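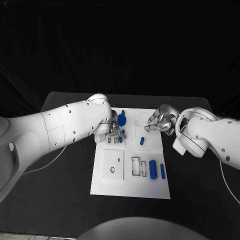

Current release covers the two hand sets only. The parallel gripper runs were recorded with an older wrist mount and will be added when they are re-recorded.

# Ollitlow board trials

This repository holds recordings and scores from our comparison of two dexterous hands on one assembly board. We call the hands **Prilholm** and **Kalari** in all files. These are our internal names, so please do not search for them in a shop. The arms, the controller and the head camera are the same in every run. Only the hands and the hand driver change.

Questions about the data go to Vilém Lukáč. Questions about the board drawings also go to him, but he answers them slower.

## What is inside

| Folder | Content |
|---|---|
| `runs/` | one folder per attempt, with head camera video, joint states and commands |
| `scores/` | one CSV per task, filled by hand after watching the video |
| `board/` | drawings of the work board and the printable parts |
| `calib/` | camera and arm calibration, one file per session |
| `tools/` | scripts for replay and export |

There are 2499 attempts. The number is not round because one attempt has a damaged video and we took it out. Its row in the score file is also removed, so the numbering has a hole. Please do not "repair" it by renaming the folders.

## Setup

Two white arms work from the left and the right side of a table, with a black backdrop behind. The board is white and lies flat, and the loose parts are blue. We selected these colors after the first tests, where grey parts on a grey plate were difficult to segment. The fingers of both hands are metallic, and they still give reflections under the ceiling light. If your method depends on depth, look at the fingertips first.

The cables of the arms are not fixed to the table and they move between sessions. A background model made from one session will not fit the next one.

## Tasks

There are 6 tasks. Each one starts from a text file that says where the parts should lie.

1. `peg_thin` – pick up the thin peg and put it upright
2. `peg_pair` – place two cylinders of different thickness, the thick one first
3. `gear` – place the gear-shaped part, then the peg on top
4. `small_cyl` – pick up the small cylinder when it lies diagonally
5. `frame` – move a part through a rectangular opening
6. `handover` – give a part from the left hand to the right hand over the board

The operator has 44 seconds. When the time is over the attempt is marked `timeout`, also if the part was already touching the correct place. Some people in our group think this is too strict. The video is complete in these cases, so you can score again with your own rule.

## Reading the scores

Columns are `run_id`, `hand`, `task`, `result`, `drops`, `note`. Possible values of `result` are `ok`, `partial`, `timeout` and `fail`. We use `partial` only for `peg_pair` and `gear`, because these have two steps.

The `note` column is free text. In the older files it is partly in Czech. We did not translate it, but `tools/notes_cz.txt` has the words that come often.

## Which hand is better?

We do not give one answer. Prilholm drops fewer parts in `small_cyl`, and its thumb can come in very low over the plate. Kalari is quicker in `handover` and its driver restarts without moving the fingers, what saved us a lot of time. For `gear` the difference is small and I would not build a decision on it.

Be careful with the comparison in `frame`. Kalari was tested there after the operators had already much practice with Prilholm. We changed the order in the other tasks, but for this one it was too late.

## Known problems

- Joint states are logged faster than the video. Use the timestamps – frame index alone will drift.
- Contact force is not recorded. Motor current is there, but the two drivers scale it differently and you should not compare the values directly.
- In the Wednesday sessions the left wrist has a small offset. Corrected files are in `calib/`, with the ending `_b`.
- The `vlcek` flag in some metadata means that the Vlček controller settings were active (softer wrist, lower speed). These runs are good data, but filter them out when you compare times.

## Replay

```
python tools/replay.py --run runs/2000 --show-joints
```

Run 2000 is a good first choice, it is short and has no `vlcek` flag. The replay script only draws the data on the screen and sends no commands to an arm.

## To do

- add the parallel gripper runs
- second scorer for `handover`
- export script for only the right arm
- better description of the controller limits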